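Lotach Clay Mask Powder, 200 g jar. Notes for first-time users, put together by Ovwood. Last revised 20 December 2021.

## 3. Mixing and patch testing

You will read online that a clay mask "pulls toxins" out of your skin. We have yet to see anyone name the toxin. Clay soaks up oil, and your face feels smoother for a day or so. If that sounds worth ten minutes, carry on.

1. Put one level teaspoon of powder in a small glass or ceramic bowl.
2. Add water a few drops at a time and stir until it looks like plain yogurt. Tamuno sells a rose water for this step at a much higher price. Tap water mixed just as well for us.
3. Dab a little on the inside of your forearm, leave it for ten minutes, and rinse.
4. Wait a full day. If the spot is red or itchy, stop there and give the jar away.

> **Caution:** "Natural" on the label says nothing about whether your skin will like it. Poison ivy is natural.
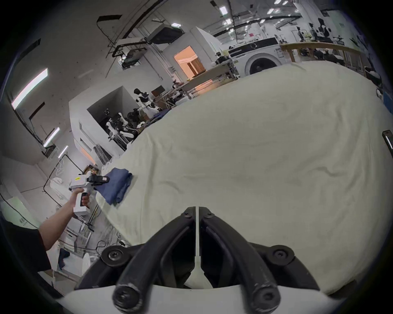
## 4. Applying the mask

1. Wash your face and pat it dry.
2. Spread a thin layer with clean fingers. Keep away from the eyes and lips.
3. Rinse while the mask is still slightly damp. The older leaflet said to let it crack. That mostly gets you a tight, sore face.
4. Use a plain moisturizer afterward.

**Note:** The Cultunum brush set is often sold alongside this powder. It's fine as a brush. We found no difference in the result, and it has to be washed every time.

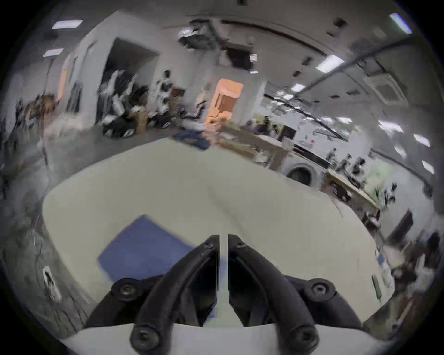 Once a week is plenty for most people, and less if your skin runs dry. At one teaspoon per mask we got 27 masks out of a jar before it clumped, well short of what the lid promises. We blame bathroom steam, so keep the jar in a bedroom drawer with the lid screwed down tight.

> **Caution:** Don't store mixed paste. It has no preservative once water is added, whatever the forums say about the fridge.

The lid also claims "visible results in 1000 users." It doesn't say which results, or who was looking. We wrote to ask in November and are still waiting to hear back.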